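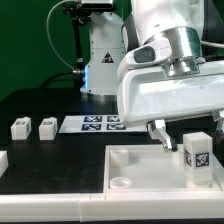
tornasol_28
Buenas, vengo a pedir opinión porque llevo desde enero con el escritorio a medio hacer y ya me estoy cansando de mirarlo. Quiero pintar el tablero (es de pino, comprado a medias con mi hermana, una historia larga) y no me decido de color. En casa todos me dicen que blanco, que agranda el cuarto, pero a mí me tira el negro, y con algo claro encima, como esa bandeja blanca sobre la mesa negra, me parece que queda de lujo. ¿Alguien lo tiene en negro y puede contarme cómo se vive con eso? Estaba mirando el esmalte mate de Fledell.

marea_baja
Yo lo tuve negro tres años y no vuelvo. El polvo, las huellas, las migas de la tostada... todo! Pasaba el trapo por la mañana y a mediodía ya estaba igual. Bonito era, eso sí.

pinocho_barniz
Pues yo no estoy de acuerdo. El mío es negro satinado y se limpia en un momento. El problema es el mate, que agarra la grasa de las manos y luego salen brillos donde apoyas los brazos. Lija a grano 100, imprimación, dos manos finas y a esperar.

marea_baja
El mío era satinado también – y las migas se veían igual, te lo aseguro.

tornasol_28
Jajaja vale, vale. ¿Y el Fledell lo ha probado alguien? En la tienda me lo pusieron por las nubes, pero claro, lo venden ellos.

Grarkimden
Lo usé en unas baldas y cubre bien, aunque huele bastante. Para un tablero donde vas a escribir a diario yo le daría barniz encima. Y mira también el linóleo para muebles, que se pega y es mucho más agradable al tacto.

pinocho_barniz
Linóleo en un tablero de pino sin canto recto, suerte con eso. Se te levanta por las esquinas.

Grarkimden
El mío no se ha levantado, pero bueno, lo prensé una noche entera con todos los libros que tenía en casa.

tornasol_28
Creo que voy a probar el satinado en un retal antes de liarme. Lo del linóleo me da pereza, la verdad. ¿La imprimación tiene que ser gris o da igual?

pinocho_barniz
Gris mejor, te ahorras una mano.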